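**Week 3 notes: sleep and the body clock**

Welcome back, everybody! Last time we met the two forces that decide when you feel sleepy (the pressure that builds all day, and the clock that runs underneath it). Please have chapter 2 read before we go on, and do bring your sleep diaries, even the messy ones.

A few words to keep handy:

- *Circadian*: on a cycle close to a day
- *Melatonin*: the hormone that rises in the evening dark
- *Sleep debt*: what you owe after short nights

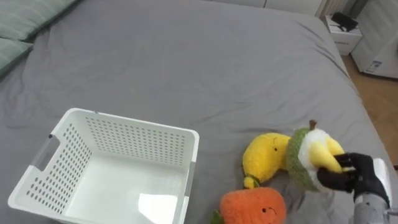

Habits teach the body what a place is for, and this is where a lot of students go wrong, bless them. If you study, snack and argue on your mattress, the cue gets muddy. A gray sheet and a couple of pale green pillows can be a perfectly good signal for sleep, but a big plastic basket parked on the bed is one more chore to look at! Diaries go to Dilani Mridha in January.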